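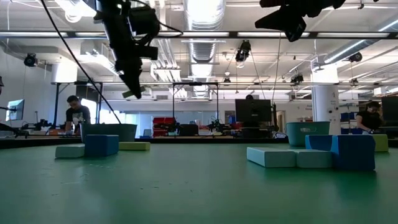
文档中心 > Wokoveck 双臂台 > 安装与使用 > 第六章 故障与安全 > 夹爪往下压、夹空和线缆拉扯

分享 67 · 评论 4

6.3 夹爪越夹越低,最后压到桌面怎么办

更新于 2024 年 12 月 7 日

这一节我重写过一遍。旧版只有半页,基本上就是“出现报警请断电重启”,而我们在 Miltmont 那边吃的亏,恰恰就是断电重启吃出来的。所以这次我把那回的经过、后来定下来的步骤,还有几个我自己踩过的小坑都放进来了,啰嗦一点,您多担待。着急的话直接跳到 6.3.3,手边机器正停着的先看 6.3.2。

适用范围:Wokoveck 双臂台,夹爪从上方往下抓,桌面放泡沫积木或者差不多软硬的练习件。夹爪控制盒是 Fisar 的。别家的控制盒思路一样,但菜单名字和报警号对不上,别照抄。

6.3.1 先说说那次是怎么坏的

毛病一开始特别不起眼。左臂抓扁的积木,抓起来没问题,放下的时候“噗”地轻轻一声,积木被压扁一点,松开又弹回来了。泡沫嘛,弹性好,看着一点事没有。我当时就站在旁边,还觉得这台机器放得挺稳。

后来换成竖着放的高块,也照样能抓,只是夹的位置比平时低。我以为是谁改了抓取高度,翻了一遍程序,没人改过。那就接着跑呗(这个“接着跑”是我到现在最后悔的一个决定)。

再往后,控制盒跳了 67 号报警,位置偏差超限。我按旧手册的说法断电、等一会儿、上电,报警没了,机器自己回了原点,一切正常。我高高兴兴点了继续,左边夹爪下去抓第一块,直接怼到桌面上。夹爪尖在台面上蹭出一道印子,手腕那里的支架歪了,整条臂进了保护停机。

拆开一查,根子在线上。夹爪那根线从上面斜着拉下来,中间的固定扣松了,线垂下来一截,手臂往外伸的时候线就挂在料盒的边沿上。每挂一次,就把夹爪安装座往一边拽一点点。一次两次量不出来,时间一长,实际高度比控制盒以为的低了整整 4 毫米。

那断电重启干了什么呢?它把已经歪掉的位置当成新的原点存了下来。报警是清了,误差也跟着合法了。原本设好的软限位也是从这个原点算的,于是限位跟着一起往下挪,最后一道保险也没拦住。

泡沫积木在这件事里其实帮了倒忙。要是抓的是硬木块,第一次压下去就会有动静,早停了。软料会替机器把误差吃掉,您看见的只是“噗”的一声。所以现在我培训新同事,第一件事就是让他们听这个声音。

6.3.2 机器刚停下来的时候

注意:手臂停住以后,夹爪里可能还夹着东西,关节也可能还憋着劲。没确认之前,手别往夹爪下面伸,捡积木也不行!

1. 按下急停。哪怕机器自己已经进了保护停机,也请再按一次。

2. 招呼一下旁边工位的人。两条臂共用一张桌面,另一条臂也要一起停。左臂报警的时候,右臂默认是会把当前动作做完的,这个默认设置我不喜欢,改法在 6.5 节。

3. 别断电。我知道大家手都痒,我也痒。先让控制盒亮着。

4. 在 Fisar 控制盒上打开“记录”,把最后一页报警抄下来或者拍下来,报警号和关节读数都要。断电以后关节读数就没了,只剩报警号,查起来费劲得多。

5. 看夹爪和桌面之间的关系:

悬空停住:往下走第 6 步。

夹着积木停住:先别松爪,往下走第 6 步。

顶在桌面或者料盒上:跳过第 6 步,直接看本小节末尾的“顶死了怎么退”。

6. 松开急停,切到手动低速,只动竖直方向,往上抬。抬到夹爪最低点高过桌上最高的那块积木,还留出一拳的空。这时候再松爪,让积木掉下来就行,泡沫的,摔不坏。

7. 重新按下急停,再去动线、动支架、收积木。

顶死了怎么退

夹爪顶在硬东西上的时候,不要用手动模式往上点。控制盒手里的位置是错的,它以为自己在哪儿,和实际在哪儿,差着一截呢。那回我点了一下“上”,它先往侧面找补了一小段,又多刮了一道印。

正确的做法要两个人:

1. 一个人双手托住前臂,托稳了说一声。站在侧面,别站在手臂正前方。

2. 另一个人按住抱闸释放键。键要一直按着,松手就重新抱死。

3. 托着的人把手臂往上带,带到夹爪离开桌面一拳高,喊“停”。

4. 松开释放键,等听到抱闸“咔”一声,托着的人再慢慢撤手。

小心:抱闸一放,手臂是会往下掉的,比看上去沉。一个人绝对不要做这件事,一手按键一手托臂也不行。人手不够就让它顶着,挂上“请勿操作”的牌子,等人来。

6.3.3 查线、查座、查高度

顺序不要换。先查线,再查座,最后才量高度。我有一回先量了高度,补偿也填好了,回头一拉线,安装座还在晃,白干一场。

查线

1. 从夹爪接头开始,顺着线往回摸,一直摸到顶上的出线口。摸的时候留意外皮有没有发白、起毛、压扁的地方。线皮破了就换,不要缠胶带接着用。

2. 看每一个固定扣。扣子应该咬住线,用手推线推不动。能推动的就换新的,老扣子拧紧了过几天还会松。

3. 手动低速把手臂带到离底座最远的那个工作点,停住,按急停,看线。线应该还有一点弧度,不绷着,同时最低的地方要高过料盒边沿。

4. 再带到最近的工作点,同样停住看。这一步大家最容易漏!线在远处是拉直的,看着挺好,一收回来多出来的那一截全垂下来,挂料盒就是在这个时候挂的。

5. 两条臂都要查。哪怕报警的只有一边。

提示:料盒尽量往外放。Wokoveck 随机带的桌面布置图把料盒画得离积木很近,抓取路程短,节拍是好看,可是线要从盒子上面过。我现在宁可让手臂多走一点。

查座

1. 按着急停,用手捏住夹爪安装座,左右轻轻晃。一点松动都不应该有。有“咯噔”的感觉,就是螺丝或者定位销的问题。

2. 松开的螺丝不要直接拧紧了事。全部卸下来,看螺纹,看销孔有没有变长变圆。销孔变形的安装座请报废,别舍不得。

3. 装回去的时候对角分两遍拧,第一遍带上,第二遍按随机力矩卡拧到位。力矩卡贴在控制柜门里面,我就不在这儿重复数字了,不同批次不一样。

4. 如果用的是 Vigfúsdóttir 的加高支架,支架和安装座之间还有一层垫片,请确认垫片在。拆过一次之后,垫片特别爱粘在桌子底下或者鞋底上。少了垫片,夹爪会歪一个很小的角度,肉眼看不出,抓扁块的时候会一边实一边虚。

量高度

1. 把桌面清干净,积木和料盒都拿走。台面上有碎屑的话用干布擦掉,别用湿的。

2. 把随机的标准块放在桌面的校验点上。没有标准块就先别往下做。拿泡沫积木代替是不行的,我试过,同一块量几次几个数。

3. 手动低速,让夹爪从上往下靠近标准块。快到的时候换成最小步进,一下一下点。

4. 夹爪和标准块之间垫一张普通打印纸,边点边抽纸。抽着有点涩、又能抽出来,就停。

5. 看控制盒上的高度读数,和标准块侧面刻的数比。两个数的差就是偏差。

6. 换到另外几个校验点,把第 2 到第 5 步重做一遍。每个点的数都写在记录表上,不要只记最大的那个。

怎么看结果呢?几个点偏得一样,多半是原点的问题,接着做 6.3.4。几个点偏得不一样,而且一边高一边低,那是安装座或者桌面歪了,回去查座,桌面调平看 3.2 节。几个点乱七八糟,毫无规律,请重新查一遍线,我遇到过接头虚接,读数自己在跳。

6.3.4 重新设原点

警告:只有在线和安装座都查过、确认没问题以后,才能重新设原点。设原点会覆盖旧数据,找不回来。

1. 先备份。“设置”里进“数据”,点“导出原点”。插不插 U 盘都会导,不插的话存在控制盒里,名字会带上时间。

2. 按急停,断电。对,到这一步终于可以断电了。

3. 把手臂摆到机身上的两条刻线对齐。要用释放键的,还是两个人,还是那套口令。

4. 上电。控制盒这时候会跳 567 号提示,说原点数据和上次不一致。这个提示是正常的,别慌。

5. 屏幕上有两个选项,“采用当前位置”和“保留上次数据”。刻线确实对齐了,选“采用当前位置”。只要有一点拿不准,选“保留上次数据”,断电再摆一次。

6. 完成以后,回到 6.3.3 的“量高度”,从头量一遍。数都对上了才算完。

多说一句第 5 步。那回我重启的时候,567 号提示其实也跳过,我把它当成开机时那一堆确认框里的一个,顺手就点了“采用”。默认光标偏偏就停在“采用当前位置”上,回车一敲就过去了。我已经请 Fisar 那边把默认光标挪走,新版本改没改我还没见到,所以您每次都当它没改。只要不是您自己刚刚摆过刻线,看到 567 就停手,把提示拍下来,再回到 6.3.2 从第 4 步做起。

6.3.5 软限位要单独设

原点改好了,限位还没完。软限位默认跟着原点走,原点错它也错,等于没有。我现在的做法是把它和桌面绑在一起。

1. 进“安全”,找到“下限位参考”,把“原点”改成“实测面”。

2. 按提示让夹爪去碰标准块。碰的动作是控制盒自己做的,很慢,看着着急也别去催。两边各碰一次。

3. 填入标准块的高度。

4. 保存以后退出,再进来看一眼。有一版软件要保存两次才真的存上,我不确定您手里是不是那一版,看一眼不费事。

5. 验证限位:手动低速往下点,夹爪应该在碰到桌面之前自己停住,并且跳提示。停不住就马上按急停,回第 1 步。

验证的时候桌面上垫一块泡沫,万一限位没起作用,也是压在泡沫上。这是泡沫唯一该出场的地方。

注意:改成“实测面”之后,换桌面、换桌垫、给桌腿加垫高,都要重做这一小节。贴一张很薄的桌垫也算。

6.3.6 恢复运行

别一上来就跑整套程序,分几步来:

1. 桌上什么都不放,低速空跑一遍。人站在急停旁边,手放在按钮上方。重点看线,从最远点收回来那一下多看两眼。

2. 放一块扁的积木,抓起、放下。凑近听(人凑近,手别进去),不应该有“噗”的那一声。积木放下以后,夹爪张开时积木不应该跟着弹一下。

3. 放一块竖着的高积木,抓起、放下。看夹的位置和示教时是不是一样高。可以拿铅笔在积木侧面画一道线,一比就知道。

4. 在高块后面再放一块,挡着的那种摆法。手臂要绕过去的时候姿态最别扭,线也最容易被带起来。

5. 把料盒放回去,再低速跑一遍。

6. 提到正常速度,另一条臂也加进来。

任何一步不对,都退回 6.3.3 查线那里。我知道烦,我自己也退回去过好几次,有一次就是料盒放回来的时候比原来近了一点点,线又蹭上了。

6.3.7 平时怎么防

我们现在每跑 500 个循环做一次纸片检查,只量一个校验点,很快。偏差出现苗头就停下来找原因,不等报警。67 号报警的门限设得比较宽,等它响,误差早就攒了不少了。您要是想把门限调紧,可以调,但请先把线理好再调,要不然一天到晚报警,大家很快就学会不看直接清掉,那比不报还糟。

固定扣我们在 January 那次停机时全部换成了带锁紧的,另外在线上贴了一圈亮色胶带,贴在固定扣旁边。线一滑,胶带就离开扣子,远远就能看见。土办法,好使。

桌面上如果有新的划痕,请记下来位置。台面用久了到处都是细细的磨痕,看着都差不多,不记的话过几天根本分不清哪道是新的。

还有交接班。要说清楚的就是这几样:有没有清过报警,有没有断过电,有没有动过料盒。那次事故之前其实有人挪过料盒,挪得合情合理,就是没写下来。

6.3.8 大家常来问我的

报警清掉以后跑得好好的,还要查吗?
要查。我那次清掉以后也是好好的,好了一个动作。

能不能用相机来看高度,省得垫纸?
可以当参考,别当依据。相机从上面或者侧面看,积木前后一挡就看不准了,而且相机自己的支架也会歪。纸片虽然土,它量的是真家伙。

只有右臂夹空,左臂没事,是不是同一个毛病?
夹空和往下压有时候是一回事,只是安装座歪的方向不同。先照 6.3.3 查。查完都正常,再去看 6.4 节的夹爪行程,可能是爪子没张到位。

夹爪尖蹭花了还能用吗?
有毛刺就换。泡沫特别怕毛刺,夹几次就开始掉渣,渣掉进爪子滑轨里,又是另一个故障了。光是颜色磨掉、摸着还平的,接着用没关系。

支架弯了,能不能掰回来?
我掰过,看着直了,装上去几个校验点全不一样。换新的吧。

需要寄回检修的话,请把抄下来的报警页、导出的原点文件和量高度的记录表一起放进箱子里。控制盒不用寄。夹爪的线请拆下来单独绕好,别缠在夹爪上,路上会把接头压坏。

相关内容
3.2 桌面调平与校验点
6.2 急停之后手臂缓慢下沉
6.4 夹爪张不开或行程不足
6.5 双臂联动停机的设置
7.1 线缆固定扣更换
附录 C Fisar 控制盒报警号一览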